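Weihnachtsdecke richtig waschen

Eine Steppdecke mit vielen kleinen Feldern kann man gut zu Hause waschen, wenn man ein wenig Geduld hat. Ich mache das jedes Jahr im November, bevor die Decke wieder auf das Bett kommt.

1. Farben prüfen
Rote Stoffe färben gern ab. Drücken Sie ein feuchtes weißes Tuch vier Minuten auf ein rotes Feld. Bleibt das Tuch weiß, dann können Sie weitermachen.

Dunkles Fleece waschen Sie bitte immer getrennt, es gibt viele Fusseln ab.

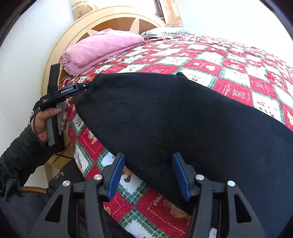
2. Waschen
Schonprogramm, 30 Grad, höchstens 600 Umdrehungen. Flüssiges Waschmittel nehmen, keinen Weichspüler. Die Trommel soll nur halb voll sein.

3. Trocknen
Legen Sie die Decke flach auf einen Wäscheständer und wenden Sie sie nach acht Stunden. Lose Nähte erst nähen, wenn alles ganz trocken ist.

Raquel Amaral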